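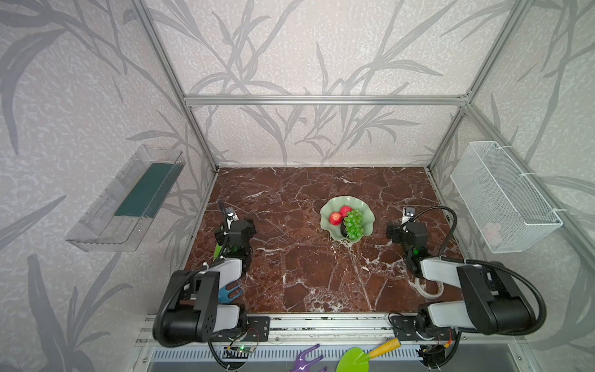 Strawberries and grapes, green scalloped plate.

June, Friday, 4.40 pm

Fruit leather, batch 2. The Cloken dehydrator says it holds its set temperature, and it does, in the way a toddler holds a glass of milk. Top tray went to toffee, bottom tray still moved when I tilted it. Swapped them at lunch, should have done it at smoko.

Started with 732 g strawberry purée, strained. Came off at 149 g, which includes the bit welded to the mat but not the bit I ate. Added 100 g grape purée to the second lot, skins in. Colour went to old brick. Flavour is fine if you don't look at it.

Lemon juice helped the colour last time — I wrote that down, then didn't read it.

The Olemby mats peel better than baking paper. The Prollar ones smell of tyre when warm and I'm calling them retired. Whoever keeps putting them back in the drawer, please stop.

To do: spread thinner at the centre, thicker at the rim. Ring Ayala about the spare fan and ask whether "dispatched" has a local meaning. Label the jars before they go in the cupboard, as one of them is now either leather or quince paste.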